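The Sponge Deserves Its Own Shelf, Apparently

Brendan Mac Giolla keeps his kitchen sponges in a yellow box. It has a divider down the middle, it sits on the countertop, and he would like you to have one too.

Mac Giolla runs Flenodar, a small storage business that sells what he calls "homes for the things by the sink." The open shelf costs $53. For that money you could buy sponges until your children leave for college, and I told him so. He said people always bring up the price first.

His pitch goes like this. A sponge left in a puddle stays wet. A wet sponge smells. Put it up on a shelf with air moving past and it dries between uses, so you throw out fewer of them. I have no quarrel with the first two parts. The third I have been trying to check at home for 20 days, using one of his shelves and the chipped saucer I already owned.
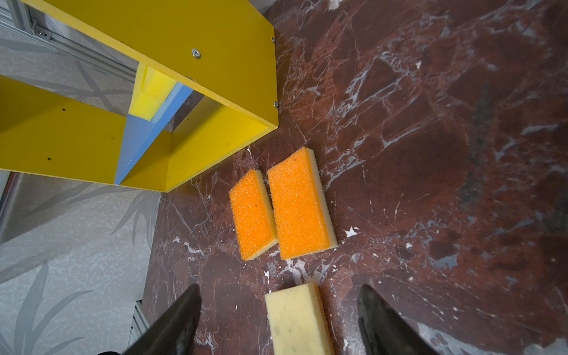

Sponges on red-brown marble beside a yellow open shelf with a blue panel inside.

The trouble starts with the habit the shelf is supposed to create. My household has 3 people in it, and one of them used the shelf. The rest of us dropped the sponge wherever our hands happened to be when the last pan was done. A shelf can't fix that. The saucer at least sits where the hand lands.

Then there is the cleaning. An open box has corners, and corners collect crumbs and a gray film I'd rather not discuss in a food section. The saucer goes in the dishwasher. Mac Giolla suggests wiping the shelf down every evening, presumably with a sponge.

Aoife Brophy, who fits kitchens under the name Sollum, was kinder than I expected. She likes color on a counter and thinks a bright box gets noticed, so it gets used. She also admitted that most of her customers squeeze the thing out, stand it on end behind the faucet, and get on with their lives. I asked where she keeps hers. "On the tap," she said.

I did get one good thing out of the divider. Dish sponges went on one side and the floor sponge on the other, and we stopped mixing them up. That is worth something to me. It is worth maybe $5.

The shelf now holds seed packets on my back porch, and it's doing fine out there.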